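Sharing the Table: Study Space and Noise in the Flinotitz Residence Hall

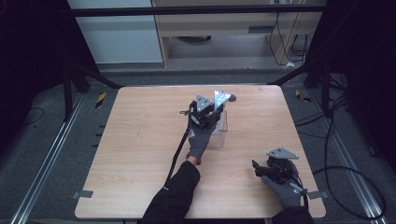

Print this page | E-mail this page
4 comments | 11 shares

Submitted by Trinidad Maglaya and Bongani Mokoena
Project advisor: Ritu Sandhu

1. Background

Flinotitz Hall houses 253 students on four floors. Each floor has a common room with tables that residents may use at any hour, and the building has two rooms set aside for quiet study. At the start of the spring term the hall office received repeated complaints that the quiet rooms were full by early evening and that the common rooms were too loud to serve as a substitute. The office asked for a student project that would record how the rooms were being used before any change was made to the rules.

This report covers the survey, the room observations and the recommendations that were presented to the hall office in June.

2. Method

A paper questionnaire was placed in every mailbox. Sixty-four residents returned it. The questionnaire asked where the resident usually studied, at what time of day, and what had caused them to leave a study space before they had finished. A blank section at the end allowed for general remarks, and most respondents used it.

The authors also visited each room at 4:00 p.m., 7:00 p.m. and 10:00 p.m. over a period of two weeks. At each visit they noted whether seats were available and whether conversation could be heard from the doorway. No names were recorded. Sound levels were not measured, as the meter that had been requested from the physics department was on loan until the end of term.

3. Findings

The quiet rooms were full at nearly every 7:00 p.m. visit. At 4:00 p.m. they were seldom more than half full, and several residents wrote that they had not known the rooms were open in the afternoon. The sign on the second-floor door still gives the hours from the previous year.

Seats were often held by bags and coats while their owners were at dinner. This was the most frequent complaint in the written remarks. One respondent described waiting through an entire evening for a chair that was never used.

In the common rooms, noise came mainly from group work and from the passage to the kitchen. Respondents who studied in groups did not regard themselves as noisy, but several noted that they had been asked to move and had no other place to go. The library closes its group rooms at 8:00 p.m. – well before most residents finish for the day.

Lighting was mentioned more often than the authors had expected. The third-floor common room has one working ceiling fixture, and residents there reported carrying desk lamps down from their bedrooms.

4. Recommendations

The project recommends that the hall office:

Post the correct hours on both quiet room doors and in the welcome packet.
Adopt a limit of 30 minutes for unattended belongings.
Assign the first-floor common room to group work after 8:00 p.m.
Repair the lighting on the third floor before the fall term.

A proposal to introduce a booking system was considered and set aside. Residents who commented on it were divided, and the office does not have staff at the desk in the evening.

5. Limits of the study

The visits took place shortly before examinations, when demand is likely to be higher than usual. Residents who never use the shared rooms may also have been less inclined to return the form. A second round of visits in the fall would give a fairer picture.

6. Acknowledgments

The authors thank Eamon Fitzgerald of the hall office for access to the floor plans, and Ruairí Keogh for help with the questionnaire. Copies of the blank form are available from the hall office on request.

Print this page | E-mail this page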